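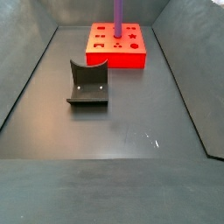

Brusetti Jerico bench cell
Ex-demonstration and new units. Sold by Nutsugah Equipment.

Product code: 1382
Availability: 3 ex-demonstration units, new units to order
Price: on application

What we make of it

We don't list equipment we haven't stood in front of, so on a Wednesday in June we went to the Brusetti open day at their Gilier works and watched the Jerico at it. The maker's leaflet says it will "take on any fitting task from day one". We would not put that on our own page, and after a morning at the bench we are less inclined to than we were before we went.

The work on show was a child's shape sorter. A red block with a star, a hexagon, an arch and various slots cut into the top sat towards the back of a grey walled tray, with a purple rod standing up out of the middle of it. A black bracket stood on the floor of the tray in front of the block. It makes a decent test of whether a machine can find a hole and put something in it, and the visitors liked it. It is also a long way from a production part. Toy holes are generous. Yours may not be.

What we asked, and what we were told

Can the block be moved? Yes, within limits. We asked for it to be turned a little, and the operator did so, then spent some time at the screen before the cell was started again. The leaflet doesn't mention the time at the screen.

Will it do other shapes? The rod was the only piece we saw fitted. We asked for the star and were told it was "coming along nicely". Make of that what you like.

What happens when it misses? It stops and waits for someone. On the day it stopped twice while we were there, once with a good crowd round it. The recovery was quick both times, but there was a trained person standing next to it who knew exactly what to press. Budget for that person.

How fast is it? Slower than a hand. Brusetti say speed can be raised once a job has settled, and that may be so. We asked to see it and were offered a video.

What you get

Bench arm with controller
Walled work tray, dark grey matte finish
One set of fingers for small parts
Power lead, stop button and mounting bolts
Printed manual (English only, and better than most)

Not included: bench, computer, compressed air, training. The shape sorter is not included either, as two people have now asked.

Basic details

Supply: standard 13 amp plug
Bench width needed: 594 mm, plus elbow room
Guarding: depends on your job, and you will need your own risk assessment

Condition of the ex-demonstration units

All have been used at shows. Expect scuffs on the trays, mostly on the floor where parts get pushed about. We have run each one up on our own bench and they start, home and stop as they should. We haven't tested them over a long shift and won't pretend we have.

Who might want one

A college or a small development workshop that wants to try out fitting jobs and has the patience to set them up. It is solid, the stop button is in a sensible place, and the software is easier to get on with than the last Brusetti we sold. If you need parts going into holes all day with no one watching, we'd want to see it do that first, and so far we haven't.

Seeing it for yourself

Units can be viewed at our counter by arrangement. Bring your own part - a real one, with the real tolerances - and ask to see that go in. If it won't do it on our bench, don't buy it on the strength of a leaflet.

Returns

Ex-demonstration units may be sent back within the period shown on your order form, carriage at your cost. New units are made to order and follow the maker's terms, so please read those before you sign.

Related items: spare fingers for Jerico, replacement tray, bench stand, stop button extension lead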